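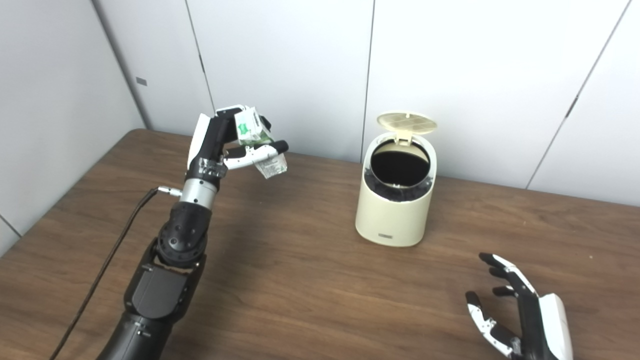

뚜껑을 젖혀 둔 탁상용 휴지통. 검은 봉투를 씌워 테두리 밖으로 접어 놓은 상태

프리소(Priso) 탁상용 미니 휴지통, 봄 내내 써 본 이야기

글쓴이 Inese Mockus
분류: 살림 / 책상 위 물건

저는 휴지통에 후기를 쓰게 될 줄은 몰랐어요. 냄비나 의자라면 모를까, 책상에 올려놓는 조그만 휴지통에 무슨 할 말이 그렇게 많겠나 싶었거든요. 그런데 지난번 글에 책상 정리 이야기를 올렸더니 댓글로 그 크림색 통은 뭐냐, 쓸 만하냐 물어보신 분들이 계셔서 따로 적어 봅니다. 늘 그렇듯 이야기가 길어질 것 같으니 차 한 잔 옆에 두고 천천히 읽어 주세요.

먼저 사게 된 사정부터요. 저희 집 긴 테이블은 밥도 먹고 일도 하고 택배도 뜯는 자리예요. 그러다 보니 하루만 지나도 자잘한 쓰레기가 쌓입니다. 다 마신 음료팩, 과자 봉지, 영수증, 포스트잇, 티백 꼬리표, 연필 깎은 부스러기까지요. 큰 쓰레기통은 부엌 안쪽에 있어서 한 번 일어나면 되는데, 그 한 번이 그렇게 안 되더라고요. '이따가 한꺼번에 버려야지' 하면서 구겨 놓은 종이팩이 저녁까지 노트북 옆에 서 있는 날이 많았어요. 한동안은 빈 머그컵을 휴지통 대신 썼는데, 어느 날 거기에 커피를 따를 뻔하고 나서 마음을 고쳐먹었습니다.

처음에는 세프(Sepp)에서 나온 뚜껑 없는 통을 샀어요. 모양은 참 예뻤는데 뚜껑이 없으니 안에 든 것이 다 보이고, 밥 먹을 때마다 귤껍질하고 눈이 마주치는 기분이라 결국 화장대로 보냈습니다. 지금은 화장솜 전용으로 잘 살고 있어요. 그다음에는 꼭 뚜껑 있는 것으로 사자고 다짐하고 플론다리(Plondari)라는 생활용품 가게에서 이것저것 비교하다가 프리소 제품을 골랐습니다. 그때 후기가 2,013개 달려 있었는데, 그걸 밤늦게까지 읽고 있었으니 저도 참 어지간하지요. 후기 절반은 귀엽다는 말이고 나머지 절반은 생각보다 작다는 말이었어요. 두 가지 다 맞는 말씀이었습니다.

생김새 이야기

몸통은 둥근 원통형이고 색은 크림색이에요. 새하얀 색이었으면 때 탈까 봐 신경이 쓰였을 텐데, 우유에 버터를 아주 조금 녹인 듯한 색이라 나무 그릇 옆에 두어도, 책더미 옆에 두어도 튀지 않아요. 뚜껑 안쪽은 조금 더 노란 기가 도는 연한 색인데, 열 때마다 살짝 다른 색이 보이는 게 저는 은근히 마음에 들었습니다. 같은 색으로 맞추었으면 더 단정했겠다고 하실 분도 계실 거예요. 이건 정말 취향이지요.

앞면 아래쪽에는 어두운색 네모난 로고판이 조그맣게 붙어 있어요. 글자가 작아서 조금만 떨어져도 잘 안 읽히니 저처럼 물건에 상표가 크게 박힌 걸 싫어하시는 분도 괜찮으실 것 같아요. 저는 처음 며칠은 로고가 벽 쪽을 보게 돌려 놓았다가, 그러면 뚜껑도 반대로 열린다는 걸 깨닫고 얌전히 원래대로 돌려놓았습니다.

뚜껑

이 통에서 제일 중요한 부분이라 좀 길게 적을게요. 뚜껑은 경첩으로 달려 있고 위로 젖히면 뒤쪽으로 비스듬히 올라갑니다. 열어 놓으면 그대로 서 있어 주니까 택배를 뜯거나 콩나물을 다듬을 때처럼 연달아 버릴 일이 있으면 아예 열어 둔 채로 써요. 이게 얼마나 편한지 모릅니다! 전에 친구 집에서 본 통은 손을 떼면 뚜껑이 바로 내려앉아서 한 손으로 잡고 한 손으로 버려야 했거든요.

뚜껑 안쪽을 보면 작은 네모 구멍이 격자로 나 있어요. 통기 구멍인 것 같은데, 냄새를 얼마나 덜어 주는지는 잘 모르겠습니다. 바나나 껍질을 넣고 하룻밤 잊어버린 적이 있는데 아침에 뚜껑을 여니 바나나 냄새가 반갑게 인사를 하더라고요. 그러니 젖은 음식물은 웬만하면 넣지 마시고 마른 쓰레기 위주로 쓰시는 게 좋겠어요. 그리고 이 구멍 사이에 먼지가 낍니다. 저는 안 쓰는 칫솔로 살살 문질러 닦는데, 촘촘해서 면봉보다는 칫솔이 낫더군요. 한 번 닦는 데 10분이면 넉넉해요.

닫을 때 나는 소리는 '톡' 정도예요. 밤에 혼자 원고를 보고 있을 때는 그 소리가 조금 크게 들리기도 하는데, 손으로 끝까지 눌러 닫으면 조용합니다.

봉투 끼우기

전용 봉투가 따로 있지는 않아서 집에 있던 검은색 소형 봉투를 씌우고 윗부분을 테두리 밖으로 접어 놓았어요. 크림색 통에 검은 띠가 빙 둘러 보이니까 처음에는 좀 거슬렸습니다. 가게 사진에서는 봉투 없이 말끔하게만 나와 있었으니까요. 그런데 흰 봉투로 바꾸어 보니 이번에는 안에 든 것이 비쳐 보여서 다시 검은색으로 돌아왔어요. 뚜껑을 닫으면 신경이 덜 쓰이기도 하고요. 혹시 저처럼 검은 띠가 자꾸 눈에 들어오시면 접는 폭을 좁게 해 보세요. 대신 너무 좁게 접으면 무거운 걸 넣었을 때 봉투가 안으로 쏙 빠져 버립니다. 저는 귤껍질과 함께 찻숟가락 하나를 그렇게 떠나보낼 뻔했어요.

봉투는 52장 묶음을 사 두고 쓰는데, 마른 쓰레기만 버리면 사나흘에 한 장씩 쓰게 돼요. 비닐을 아끼고 싶으신 분은 봉투 없이 쓰고 물로 헹구셔도 되겠지요. 저도 한 주는 그렇게 해 보았는데, 연필 가루가 바닥 구석에 눌어붙어서 씻는 게 더 일이었습니다.

얼마나 들어가느냐면

작아요. 정말로 작습니다. 이 점은 꼭 알고 사셔야 해요. 음료팩은 입구로는 들어가는데, 펴진 채로 넣으면 통 안에서 자리를 다 차지해 버려서 꼭 꾹 눌러 납작하게 만든 다음 넣어야 합니다. 저희 집은 멸균 우유나 두유를 자주 마시는데, 구긴 팩이 몇 개만 들어가도 금방 뚜껑 아래까지 차올라요. 사는 동네에 종이팩을 따로 모으는 곳이 있으면 그쪽으로 보내는 게 제일 좋고요, 저도 씻어 말릴 수 있는 건 따로 모으고 찢어지거나 더러워진 것만 여기에 넣습니다.

반대로 휴지 뭉치나 영수증, 사탕 껍질 같은 건 넣고 눌러 주면 한참 들어가요. 점심 먹고 책상을 한 번 훑어 치우는 습관이 생긴 것도 이 통 덕분입니다. 통이 손 닿는 데 있으니 미룰 핑계가 없어요. 다만 A4 종이는 아무리 곱게 구겨도 한두 장이면 자리를 크게 먹으니 이면지 상자를 따로 두시는 걸 권해 드려요.

무게와 안정감

빈 통은 가벼운 편이에요. 부엌 저울에 올려 보니 300그램이 나왔습니다. 가벼우니까 테이블 닦을 때 한 손으로 들어 옮기기는 좋은데, 소매에 걸리면 같이 딸려 와요. 저는 품이 넓은 카디건을 입고 있다가 두 번 넘어뜨렸고, 한 번은 뚜껑이 열려 있을 때라 바닥에 연필 가루가 쏟아졌습니다. 밑바닥에 미끄럼 방지 스티커를 붙인 뒤로는 훨씬 나아졌어요. 이런 건 처음부터 붙여서 팔면 얼마나 좋을까요.

팔꿈치에서 조금 떨어진 테이블 가운데쯤에 두면 제일 무난합니다. 모서리에 두면 예쁘기는 한데 지나가다 치기 쉬워요. 그리고 가운데에 두면 맞은편에 앉은 사람도 같이 쓸 수 있어서 손님이 오셨을 때 좋더라고요. 간식 먹고 나서 다들 껍질을 손에 쥐고 두리번거리지 않아도 되니까요.

다른 제품과 견주어 보면

언니네 집에는 벌티코(Vultico)에서 나온 누르는 뚜껑 제품이 있어요. 한쪽을 누르면 뚜껑이 톡 튀어 오르는 방식이라 여는 재미는 그쪽이 위입니다. 조카가 하도 눌러 대서 언니는 숨겨 두고 쓴다지만요. 통도 벌티코 쪽이 조금 더 깊어요. 그래도 저는 열린 입구가 넓고 봉투를 접어 씌우기 쉬운 프리소가 손에 더 맞았습니다. 누르는 부분에 때가 끼는 걸 닦아 본 다음이라 더 그런지도 모르겠네요.

이런 분께는 괜찮을 것 같아요

책상에서 간식을 자주 드시는 분, 화장솜이나 실밥처럼 작고 마른 쓰레기가 많이 나오는 분, 그리고 저처럼 한 번 앉으면 잘 안 일어나는 분이요. 바느질하시는 분께도 권하고 싶어요. 저희 어머니가 5월에 다녀가시면서 실 자투리를 여기에 모으시더니, 가실 때 당신 것도 하나 사 달라고 하셨습니다. 색은 연두색이 있으면 그걸로 하라고 하셨는데 제가 살 때는 크림색만 남아 있었어요.

커피 찌꺼기나 과일 껍질을 주로 버리시거나, 식구가 많아서 하루에도 몇 번씩 비워야 하는 댁이라면 한 치수 큰 걸 찾아보시는 게 나을 거예요.

별점을 매기자면 다섯 개 중에 네 개 드립니다. 하나는 밑바닥이 미끄러운 것 때문에 뺐어요. 뚜껑 구멍 청소가 귀찮은 것도 있지만 그건 제가 게을러서 그런 면도 있으니 봐주기로 했습니다.

댓글로 봉투 규격을 물어보신 분이 계셨는데, 제가 포장지를 버려서 정확한 치수를 모르겠어요. 다음에 새로 사면 확인해서 이 글 아래에 덧붙여 놓을게요.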